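So Maj-Britt Kristiansen rang me over the holidays to ask whether she should hold off on a new dishwasher and wait for a robot that can do the lot. My answer was buy the dishwasher, Maj-Britt!

I've been reading far too much about this since December (544 comments on one Zolum forum thread, and yes, I read them all, with tea). People there swear the kitchen is nearly solved. I'm not so sure. Fetching a drink sounds like nothing, but you've got a bottle, a cupboard, a door, and a hand that has to fit in among all of it without knocking the plant over.

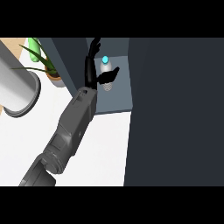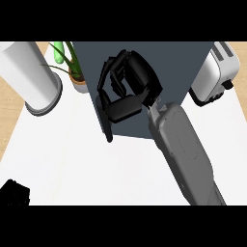 Simulated kitchen, one arm on the job.

Mind you, simulation is where you want the clumsy years to happen. You can drop a thing 111 times and there's no mop involved. My worry is the jump to a real kitchen like mine, where the cutlery drawer sticks and somebody has left a tea towel over the oven handle. Every cupboard I own opens a bit differently. I learned that by swearing at them.

Ask me again in 8 years and I might have a different answer. For now I'd pay good money for something that just unloads the top rack and puts the mugs away in the right spot, even if it took all arvo. Maj-Britt wants hers to do the ironing, which seems ambitious.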